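Plistano Community Help > Kitchen and Pantry > Storage

How do you store half-used snack and seed pouches so they don't turn into a landslide?

Asked by drawerfullofclips
417 views, 3 replies

We buy a lot of things that come in pouches. Seeds, dried fruit, tea, rice crackers, a granola my husband believes in. Every one of them is advertised as a stand-up pouch, and every one of them stands up in the store, where it is full and has friends on both sides. At home they get down to half and lie on their backs.

At the moment they live on one deep pantry shelf in layers. To get at the sunflower seeds I have to lift out the layers above, and then something with an unreliable zipper goes over the front. Last month it was chia. I am still finding chia.

I've tried clothespins, the long plastic clips (the Totex ones, which are fine until you drop one) and decanting everything into jars. The jars looked wonderful for nine days. Then I had a row of pale powders with no names and a drawer of cut-off labels that I couldn't match to anything.

I don't want to buy a whole system. I have one shelf, 14 inches deep, and a couple of plastic storage bins from the garage that I could wash. Does anybody have a way of doing this that survives other people in the house?

Kourosh Rahimi
Marked helpful by 50 members

Use the garage bins. I went through the jar period too, and I have the funnel to show for it.

What worked for us is filing. You treat the pouches like folders in a cabinet: on edge, seam up, one behind another, in an open bin that slides out like a drawer. You flip through them from the front with one finger. If it needs two hands there are too many in the bin.

Start by taking everything off the shelf and putting it on a table. Every pouch, including the ones behind the rice. Check the dates while you're there and be brave about it. I had three bags of flax, all opened, all bought by me, and I don't remember wanting flax in the first place.

Then squeeze the air out of each one. Lay it flat, zipper open an inch, and push from the bottom up with your forearm before you close it. A pouch with air in it behaves like a pillow and takes up a pillow's worth of room. Run a dry pastry brush or the corner of a dish towel along the zipper track first. Crumbs in the track are the reason most of those zippers give up, and people throw out the zipper's reputation along with the bag.

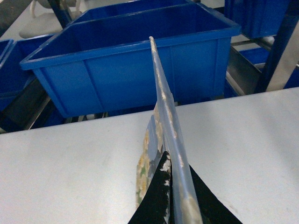

The bottom gusset matters more than you'd think. If you open it out and give the pouch a couple of taps on the table, the contents settle and it will hold itself up long enough for you to get the next one in front of it. If it's nearly empty, do the opposite: fold the gusset flat, roll the top down, and put it at the front where you'll finish it out of guilt.

Now the bin. You want straight-ish sides and a height a little lower than your pouches, so the tops stick out. Too tall and you're peering into a well. Measure the outside at the rim, too. Rims flare, and a bin that fits your shelf at the bottom can be half an inch too wide at the top. I learned this standing in my pantry with a bin jammed at a tilt and dinner guests in the next room.

For dividers I use cut-up cereal box, folded in an L so it stands by itself. Write the category on the part that sticks up. We have BAKING, BREAKFAST, SNACKS and a fourth one that says GRANDMOTHER, for the things she brings. Don't make more categories than that. I once had separate sections for nuts and seeds, and we lost most of an evening to the question of pine nuts.

Leave a hand's width empty at the back. It will look like wasted space and your family will try to fill it with potatoes. Hold firm.

As for surviving other people, put whatever they eat most in the front and let the rest go. My son has never once refiled a bag in order, but he does drop it in seam up, and I've decided to call that a success.

jan_in_the_basement

I just put mine in a Husix tub with a lid. Works fine.

drawerfullofclips replied to jan_in_the_basement

Standing up or lying down?

jan_in_the_basement

In the tub.

greco_shelf_owner
Marked helpful by 2 members

I do more or less what Kourosh does, with a few disagreements.

Seam up is right for anything flat and narrow. For the big square-bottomed bags (rice, dog treats, the family-size trail mix) I stand them the normal way along the back and clip them. They're too heavy to file and they flatten whatever is in front of them. If you have several of those, give them their own bin on the floor of the pantry and stop asking them to be folders.

I'd also skip the cardboard. It goes soft at the corners by spring and ours picked up a smell of cumin that never left. I cut the sides off an old plastic folder and they wipe clean.

My shelf is a Greco wire one, so a loaded bin catches on the wires when you pull it. A cheap cutting mat underneath fixed that. If yours is a solid shelf, ignore me.

And check the bottoms of the pouches before they go in! A pinhole in a bag of quinoa doesn't announce itself. You find out in April when you lift out the bin to clean it and it sounds like a rain stick.

drawerfullofclips

Thank you both. Washed the smaller bin last night and filed everything except the big rice, which is on the floor in disgrace. I have room left over at the back and my husband has already asked if potatoes could go there.

Jan, I'm going to need more detail on the tub.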